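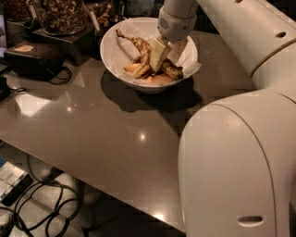

Bowls and paper - the kitchen gallery

Quick page, putting it up between loads of dishes. Gallery for the counter at the Eltness kitchen, mostly serving bowls and what goes in them. Short captions because that's all I have time for. Notes underneath for the people who keep asking about the paper. Updated Feb 17, 2023.

White bowl, paper lining
Wide bowl, thin rim, sides going in toward the bottom. White paper crumpled up inside, one corner sticking over the rim. Small heap of brown and orange pieces, the long curved one on top of the world.

Same counter as always. Gray-brown, glossy, shows every crumb and every fingerprint. I like it anyway.

That's the gallery for now. More bowls when I get to them, the blue ones are still in a box from the Florberg move. On to the notes.

The bowls

White for anything brown. Fried stuff, roasted stuff, odds and ends from the bottom of the pan. On a dark plate it all goes to mud and you can't tell the crisp bits from the burnt bits. I used to have a set of brown stoneware from Jikico, really nice weight, and everything I put in it looked like soup. Gave it away. Kept the 2 small ones for salt and for rubber bands.

Wide beats deep. Deep bowl and the bottom layer steams itself soft while people are still picking at the top. If a deep one is all you've got, use less and go back to the pan. Shallow heap, plenty of room around the side.

Thin rims chip. Known this for years, still buy them. Don't stack them wet, they stick together and then you pull and then you're sweeping. A folded towel between each one if they're going in the high cupboard. Mine mostly live by the sink.

Plain glaze inside, no pattern. Pattern is a waste under paper anyhow.

The paper

Most asked question so here goes. White, uncoated, comes on a roll from Wuisan. Thin enough to crumple in one hand. The coated kind works too but it slides around and the grease just sits on it in beads, so you end up with a puddle in the bottom. Uncoated soaks some of it up.

How to do it:
Tear off a square, bigger than you think.
Crumple it into a tight ball. Properly tight.
Open it back up most of the way, leave the creases.
Push it down in the middle of the bowl with your fist and let the folds climb up the walls.
Leave the corners alone. They'll stick out where they want.

Flat paper looks like a hospital tray. Crumpled paper sits down in the bowl and holds it's shape, and the food stays put on the creases. One corner over the rim is good. All four corners over the rim and it looks like a present somebody gave up on.

Paper towel is fine for draining, do it first on a tray, then move to the bowl. Don't serve on it. It sticks and tears and then there's fuzz on everything.

Newspaper, no. Got asked that twice this winter. The ink comes off on hot oil.

Baking parchment, OK in a pinch. Very stiff. Run it under the tap, squeeze it hard, shake it out, dry it with a cloth and it behaves much better.

Dinner for a crowd - change the paper between rounds. Old paper goes clear with grease and looks sad in any picture.

What goes in

For the curious, the usual fried-and-roasted mix from this kitchen. Amounts fill one wide bowl.

700 grams of chicken pieces, wings if you can get them
520 grams of orange sweet potato, cut in wedges, skin off
Salt, a lot of pepper, paprika
Plain flour for dusting
Oil

Wedges go in the oven first. Hot oven, heavy tray, no crowding. They want 40 minutes and one turn somewhere past the middle. Don't keep opening the door. I know. I do it too.

Chicken gets dried off with paper towel, then salt, then flour, then a rest on a rack while you clean up the flour. Fry in batches. Pull them when the color is right and a thermometer in the thick part agrees. Rack again, salt again right away while the surface is still wet with oil, otherwise it all falls off.

Then the bowl. Wedges underneath and to one side. Chicken on top, longest piece last, curved over the others so there's some height. Dark ends pointing to the side. If a piece has a really good brown, face that up, no reason to hide it.

Sauce goes in its own dish. Never in the bowl. Wet paper comes apart and somebody eats it.

Leftovers: off the paper before it goes in the fridge. Cold grease glues it on and you'll be peeling for ages. Warm up on a bare tray, not in the microwave.

The counter

Wiping it down for pictures takes longer than the cooking. Warm water with a drop of dish soap, then a second cloth with plain water, then a dry one. Skip the dry one and you get streaks, and on a glossy top streaks show up worse than crumbs do.

Oil spots - flour on top, leave it a bit, wipe. Works on this counter, no idea about stone or wood.

Set the bowl toward the far side, leave the front open. More room for hands and you're not leaning over it. I also move the knife block, the kettle, the mail, the fruit and whatever else has wandered over. It's all in a heap on the stove top, just so you know what kind of operation this is.

Light: no tips really. The ceiling light bounces off the counter and there's a shiny patch wherever you stand. A sheet of baking paper taped over the lamp helped until it fell in the flour. Daylight if you can manage it, early afternoon is best in here, and by September the sun's low enough to get in past the tree.

Odds and ends

Tongs with the silicone tips for moving fried things. Metal ones knock the coating off, and there's nothing sadder than a bald wing. Go in from the side, pick up one at a time, put it down and let go. Tossing them in from a height gets grease on the dry part of the paper.

Someone wrote in about picking a bowl size. Put your raw pieces in it. If they fill it to halfway you're good. Cooked pieces shrink but they pile up worse, so it evens out.

Somebody else wanted to know if the bowls go in the dishwasher. Mine do, bottom rack, not touching. The glaze has held up fine. The rims, see above.

Roll of paper goes on its side in the drawer, or it unspools itself and you get to wind it back up. A bulldog clip on the end. I have more than 40 of those clips, and can definately never find one.

Still to come on this page: the blue bowls, the long oval dish, and the tray with the handles if the handle gets glued. Maybe a page for bread baskets, same paper trick but with cloth. Got to go, oven's beeping.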